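Keeping the folding cell in tolerance

Joyce Makori looks after the two-arm folding cell at Grorkerine, where the test load is mostly sports clothing. We spoke in July, before her afternoon check, about what it takes to keep the grippers usable.

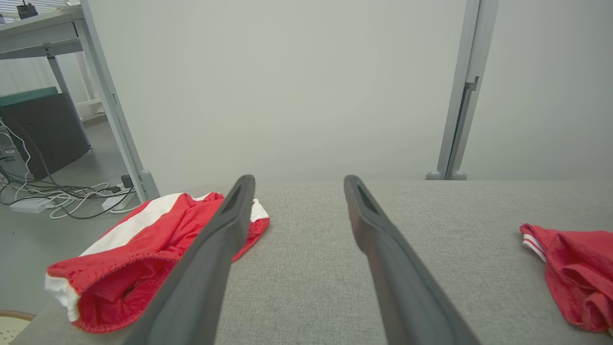
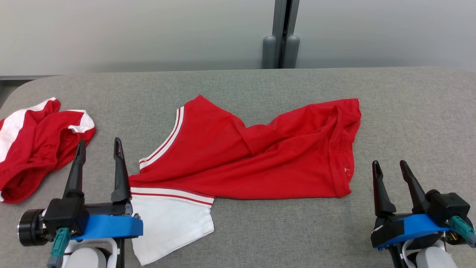 Red garments on the gray table cover.

Makori starts with the fingers. "They open in a V, and the V has to be the same every time," she said. She commands full open, measures tip to tip with calipers, and writes the result in the log. The limit is 69 millimeters. Under that, she re-zeros the drive before touching anything mechanical. If 2 re-zeros in a row do not hold, the gripper comes off and goes to the bench.

The wrist camera is checked next. It is calibrated against a printed target laid flat on the cover. "People calibrate on the bare table and then put the fabric back on. Now your height is off by the thickness of the cloth, and the fingers press into it on every pick."

Thijs Van Loon wrote the control software, which runs under the in-house name Vason. He keeps the closing force low and lets the tips slide under an edge before they shut. Hems are manageable, he said. Collars are worse. "A ribbed collar is several layers, and the motor current looks like a good grasp when you only have the top one."

The log stood at 661 cycles since the last finger change. Wear shows first on the inner faces, according to Makori, and she swaps both fingers of a gripper together. Mixed pairs close off center, and the offset then gets blamed on calibration.

Cables take up more of her time than either of them expected. She flexes each wrist through its full range by hand with the power off, watching for a connector that takes load at the end of travel. The strain relief has been moved 3 times on the left arm. "The third position is fine up to the speed we use. Thijs wants to go faster."

Van Loon confirmed that he does. The new speed profile is waiting on a stiffer clamp from Londoño.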